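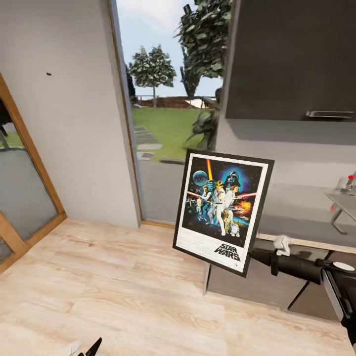
Paper and Stationery Testers Wanted - Calloway Studio

Lillberg makes bound paper goods: pocket notebooks, desk planners, index cards and writing pads. We are looking for people who write by hand on most days to test the next planner before it goes into production. The test is run from our Calloway studio and done at home.

What is being tested

The planner is an undated weekly book with a sewn binding and a stiff cover. It exists in 2 versions, identical in layout and differing in paper. Version A uses Sanelus, the uncoated stock in our current notebooks. Version B uses Zellholm, a smoother sheet at 100 gsm. Each tester receives one version only and is not told which. The book has 166 pages in both cases, so the spine width differs slightly between them.

We need data on the following:

Show-through and bleed with fountain pens, gel pens and felt tips
Drying time, in particular for left-handed writers
How flat the book lies when opened near the front and near the back
Wear at the spine, corners and ribbon after daily carry
Whether the weekly layout leaves enough room for notes

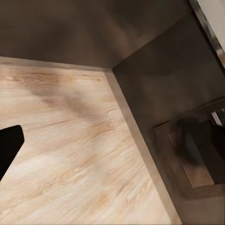
Testers use the planner as their main one for eight weeks. Please do not keep it as a spare. A book that sits in a drawer gives us no usable results. Once a week you fill in a short form, which takes ten minutes or less. At the end you write a closing report of some 800 words and mail the planner back in the prepaid envelope. Pages with private content may be clipped shut or cut out before mailing, but leave the binding alone if you can.

Who can apply

You are 18 or older and have a mailing address in the United States.
You write by hand at least five days a week, for work, school or personal use.
You own at least one of these: fountain pen, gel pen, brush pen.
You can describe a defect in plain words and note the page on which it occurred.

Left-handed applicants are especially welcome - the last test had too few of them. Experience with product reviews is not required. People who work for another paper or stationery maker cannot take part.

What you receive

A fee of $100, paid after the closing report and the used planner have arrived. You also get a new copy of the finished planner when it is released in October. There is no fee for partial participation, but you may withdraw at any time by sending back the book.

Testers may post about the planner once it is on sale. Before then, please keep photos of the cover and layout off public pages. We do not ask for favorable posts, and the fee does not depend on what you report.

How to apply

Send a scan or clear photo of one handwritten page, any subject, with a list of the pens you use most and the name of your current planner or notebook. State whether you write with your left or right hand. Use the form on the Lillberg contact page and select "Planner test" as the subject.

Applications are open from 9 March 2026 and close when all places are filled. Applicants who are not selected stay on the list for the index card test unless they ask to be removed.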